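Getting match shirts numbered for the season

Quick one before training, as I keep getting asked how we do the numbers at Rozīte juniors. Under 12s and up, same method for both kits.

Sort the list first. Ask each kid for two choices, older players pick before new ones. Keepers get 1 and whatever is left over. Number 66 is fine if they really want it, the league only cares that no two on the pitch match.

Write it all down in one spot — Jamila Paul has the master sheet — and don't change it after the coach signs off.

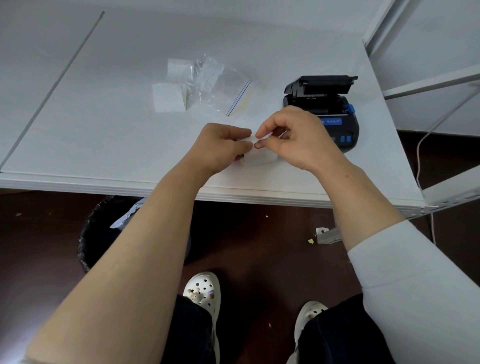 Shirts next. Lay each one flat, smooth the back, find the centre by folding it sleeve to sleeve and pressing a crease with your thumb. Number goes 4 fingers below the collar. Cover with a thin cloth, iron on medium, no steam, press dont slide. Let it cool before you peel. Bags get the kid's name on a small white label out of a portable label printer, stuck near the zip where the ref can read it. Shirt stays in the bag untill match day.

Washing: inside out, cold, hang in the shade. Never the dryer. Colour goes and the edges lift.

Edge lifting already? Cloth, iron, ten seconds, done. If a whole digit is gone see Orsolya Simon, she has spares from December.

Away kit same again, only the numbers are navy.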